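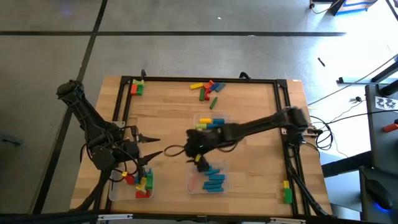
Can a machine put away the things in a home or a shop today?

Some of them, slowly, and mostly when the things are hard, small and lying on a table where the machine can reach them. For clothes, bags of food and a floor full of shoes, the people who work on it still ask for more years.

This was the view of the engineer I met in Brivstead, at the small company Civura. She leads the work on sorting there, and she asked me to write about the work and to leave her name out. We spoke for most of a morning, with tea, in a room next to the workshop.

I began with the question that my own mother gave me: when will it clean up after the grandchildren?

"Your mother asks the right thing," she said. "Everybody thinks the hard task is to build a tower. To build a tower is nice to show. But a parent does not need a tower. A parent needs that the blocks go back to the box, every evening, also the one block which stands on its edge against another one."

Toy blocks have a big place in her work. They do not bend, they do not break, and they come in clear colors. I asked if this is not too easy, compared with a real kitchen or a real store.

"It is easy for you," she answered. "You see a red arch and you already know how you will hold it. For the arm, an arch is a different problem from a long block. You can close the fingers on the wrong part and it turns in the hand. Then you want to put it in a container where the other blocks lie in a row, and there is very little space for the fingers. The picking is maybe half of the trouble. The placing is the other half."

She told me that a child of four sorts a box of such blocks without thinking, while talking about something else. Her arms need a quiet table and good light. With two arms there is one more worry, that they meet in the middle. People use both hands together and never plan it. In the software it must be planned, and the usual solution is that one arm waits while the other works.

"Waiting is safe, but it is also slow," she said. "If a customer stands and looks at an arm which waits, he thinks it is broken."

The customers she hopes for are not families at first. A shop in Grovthorpe that sells building toys and craft supplies gets many opened sets back, and somebody must sort the parts again by type before they can be sold. It is dull work and the shop has trouble to find people for it. Civura wants to make a first test there in December, at one table in the back room.

I wanted to know what the shop was promised.

"Very little. We said that it will take roughly 2 hours for what a trained person does in much less time. But it can do it in the night, and in the morning the person only corrects the mistakes. If there are too many mistakes, then it is no help, because to check everything is also work. This is what we want to learn."

The program that decides which piece goes to which container is called Peng inside the company. Nobody could tell me where the name comes from. According to the engineer, it is quite good now with color and less good with size, above all when pieces lie close together or one on top of the other. Sometimes it takes two stacked blocks for one tall block. Then the arm grips the upper one, and the lower one stays behind or falls.

And the household? I came back to it before I left, since I had promised an answer at home.

She was careful here. A machine for one chore, on one table, she can imagine in a house after some years, if the price goes down much. A machine that walks into the children's room and decides what is a toy and what is trash, she did not want to give a date for.

"My own son has his blocks under the bed, in the shoes, in the bath," she said. "I pick them up by hand, like your mother. Please tell her that."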